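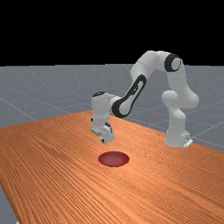

Someone from the Tudberg bench wrote in the margin of last month's entry that the second coat of shellac should have gone on far thinner, and that the bloom on the lid was my own impatience and no fault of the weather. I have been thinking about that on and off all morning, and I am inclined to agree, though I do want it noted that it rained for most of the week and the stove was out.

March, just after ten in the morning

So, starting again on the writing box lid. I took the cloudy finish back with meths and a soft rag, which was slower than I remembered and used up nearly all of the open bottle (there is another under the sink, please write it on the list when you start it). Underneath, the walnut is lovely. There is a patch by the lock where somebody long ago let ink run, and I have decided to leave it alone. I did try a dab of oxalic on the inside of the lid where it won't show, and it lifted the black a little but left a pale ring that I like a good deal less than the ink.

Rubbed down with 400 paper, very lightly, going with the grain, and then wiped over. I went through on one corner at the back left, only a whisker, and touched it in with a bit of the brown spirit stain from the Postma tin. The Postma brown dries redder than the label suggests. I say this every time and then I forget every time, so I have put a strip of tape on the tin.

New batch of polish mixed from the Gresolthorpe flakes. They came in a paper bag this time and had clumped at the bottom, so I broke them up in the mortar before weighing. 40 grams to the small jar, topped up with the 94 per cent spirit, and left on the shelf above the radiator with a shake whenever I walked past. It was mostly dissolved by lunch. There is a waxy layer settling out, as there always is with this grade, and I shall pour off the clear part tomorrow and strain the rest through an old stocking. The jar is labelled, please don't use it for knotting!

Quarter past two

First session with the rubber. I made up a fresh one from the Cladis wadding and a square of the worn-out pillowcase, and it behaved beautifully for the first few passes and then began to drag. I had charged it too heavily, I think, and pressed to make up for it. Let it sit, squeezed it out on a bit of card, came back with a touch of oil on the face and things went along much more sweetly. Small circles, then figures of eight, then long straight strokes off the end. I do find it a very peaceful sort of job once it gets going – the radio on low and no need to talk to anyone.

By four there was a low even shine over most of the lid. The front edge is still hungry and will want more. No bloom so far, but I said that last time as well, and it was only overnight that it came up.

Left to do: body the front edge, see to the hinges (2 screws are missing and the ones in the tobacco tin are too long), find out whether the baize we have is near enough to the old green. I held a scrap of it up to the window and thought yes, then held it up under the lamp and thought no. Opinions welcome in the margin, as ever.

Window left on the latch. Rubber is in the screw-top jar with a few drops of spirit.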